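Visit | Walks | Stay | Work with us

2 min read

Seasonal walking guides wanted, Ivstead

Grurnby Walks needs two guides for the Ivstead valley, from May to the end of the season. You would lead day visitors from the car park up to Jirach Falls and back, five days a week, rain or shine.
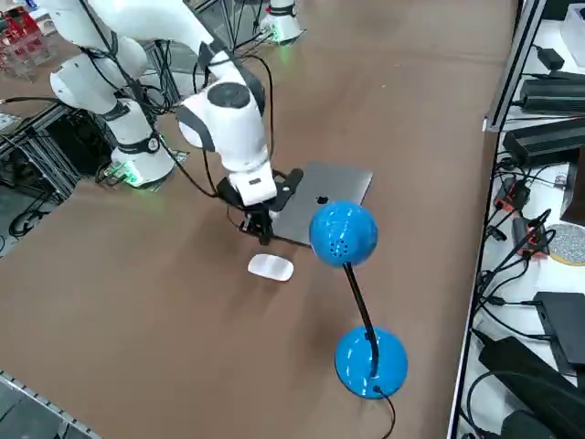

A guide from last season writes: the climb is easy enough, but expect to answer the same question about the bus all day - learn the timetable first.

Groups are small and most people are on their first visit. You will need a first aid certificate and a driving licence. A second language helps. 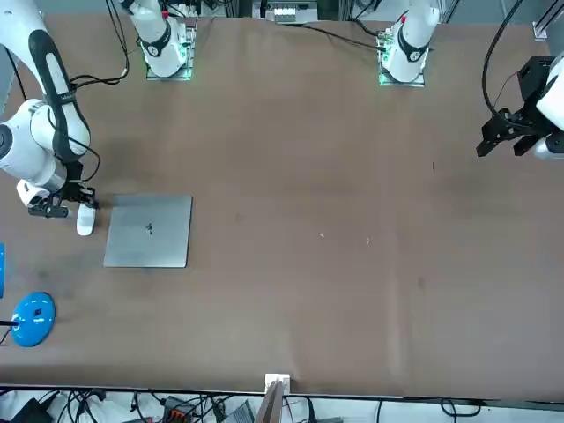
Desk work: office days are shared between guides.

We pay weekly. A shared room in Dehghan House is available, 200 metres from the visitor centre. 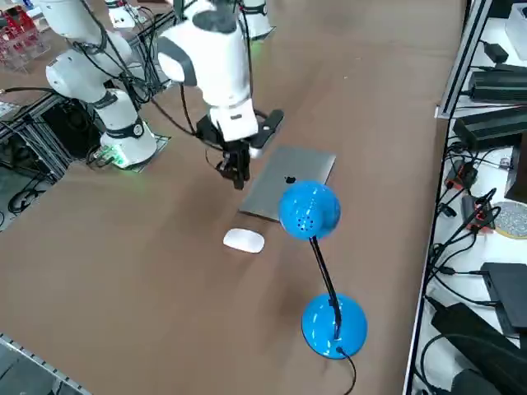 How to apply

Send a CV and a short letter by post or email. Tell us which paths you know. We reply within three weeks.

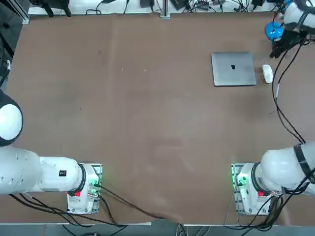
A closed laptop and a white mouse on the table.

Contact | © Grurnby Walks | Back to top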